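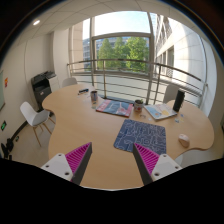
About Costigan
2 min read

Costigan is a small language school, and we love what we do! Maxine Lockyer started it with one evening class in Portuguese and a box of secondhand grammar books (we still use two of them). Rui Antunes joined the following July to teach conversation, and between them they worked out most of the habits we keep today.

We now teach 106 students in Portuguese, Spanish and Italian, from complete beginners to people who want to read novels without a dictionary. Groups are small, so everyone gets to talk – and talk a lot. You'll be ordering coffee, complaining about the weather and telling a story about your cousin well before you meet your first irregular verb table.

Our tutors write their own course packs and redo them every summer. Rui's listening exercises are a bit famous around here, especially the one about the lost suitcase, which former students still quote at us in the street.

Outside class there's a film night, a book swap and a long lunch at the end of each term where English is off limits until dessert. Family and friends are welcome, even if all they can say is hello.

New to all this? Come and sit in on a class before you sign up. It's free, and you can stay as quiet as you like the first time. Maxine answers the phone most mornings and is very happy to talk levels, schedules or the best way to roll an R.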